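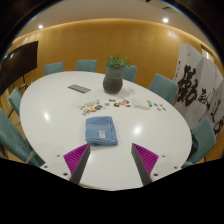
*The big white table.*

December 2018. Should have written this last night but too tired, so it's coming out in bits.

Count finished late. The incumbent's held Herkoten by 184, which sounds comfortable until you remember what it used to be. I'd have said closer. Had a paragraph ready for a recount and everything, binned it, started again with my coat on.

Three candidates in the end. The fourth pulled out over the Jääskeläinen business - or over his knees, if you believe the statement, and I half do, he was limping back in June. Anyway he was still on some of the leaflets. Saw one on a doormat in Lalberg with his face on it, big grin, "your voice at last". Poor man.

The Jääskeläinen thing, for when I've forgotten it: parking contract for the whole of the old town, six years, went to them without much of a look at anyone else. Then the challenger's people find out that the incumbent's campaign office is rented from a company that has the same registered address. Might be nothing. Half the firms in Herkoten have the same registered address, it's an accountant over the chemist's. But she put it on a leaflet with a red border, and then had to spend a fortnight answering questions about her own donors, which she plainly hadn't expected. I asked her about it twice. Got the same sentence both times, word for word. Somebody had written that sentence for her.

Her declaration came to nine pages. His came to three. Make of that what you like, I've tried and got nowhere.

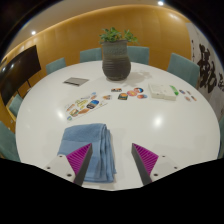
## The hall

Freezing. Heaters on at one end only and naturally the press seats were at the other. No signal. Had to go out to the car park to file, then back in past the man on the door, who wanted to see my pass every single time. Every time! I'd been gone four minutes.

Boxes from Movmont came in last becuase of the roadworks on the hill. Lot of muttering about that. Her agent stood at the window looking for the van with his arms folded and his phone in his armpit. Movmont was meant to be her best area and I think by then they'd worked out it would need to be enormous. It was good. Not enormous.

Bit of a row over spoiled papers. One had a very careful drawing of a parking meter. One had a long message about bins that ran on to the back. One had a tick and a cross in the same box, and they argued over that for longer than it took me to drink a tea and get another. In the end out it went.

His speech: thanked the staff, thanked the police, thanked his wife, said nothing on parking. Her speech was better, shorter, and she looked properly sad for a second, then got hold of it. Third candidate didn't speak. Went home before the result I think, his chair had somebody's shopping on it.

Turnout poor. Rain, dark at four, and people are sick of it all. Woman outside the polling place in Lalberg told me she'd voted for whoever hadn't knocked at teatime. Used that as my last line and the desk cut it.

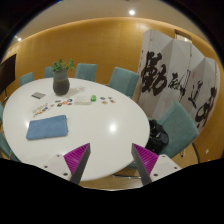 They also changed "narrowly" to "comfortably" in the headline, so that's me looking as if I'd watched a different election. Rang up to complain. Was told it fitted better. Not going to win that one.

What I can't decide is whether the story's over. The contract question hasn't gone away just because he won. If the office rent was below the going rate then it ought to be down as a gift, and I can't see it anywhere in those three pages. Read them again on the bus. Read them again in bed, which says something about my life. There's one line, "premises, part use", with a figure next to it that wouldn't get you a garage.

Wrote to his office for the lease. Wrote to Jääskeläinen as well. Nothing from either, not that I expected it the day after. Will give them till the end of next week then ring every morning until someone gets fed up.

Need to be careful with it. She'll want to use anything I print, and I don't want to be a leaflet with a red border. Her agent has already texted "any news??" with two question marks. Didn't reply.
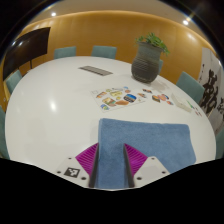 Also need to go back over the June minutes. There was a bit where the deputy asked when the tender had been advertised and the answer was "in the usual way". Nobody followed it up. I was in the room and didn't follow it up either, I was thinking about lunch. Must find out what the usual way is. The library has the old notices, if they've not been moved to the annexe, which only opens in the mornings.

To do, then:

- lease
- June minutes
- old notices at the libary
- expenses form, mine, overdue, car park receipts are in the blue coat
- ring the fourth man about his knees

Going to bed. Phone's off.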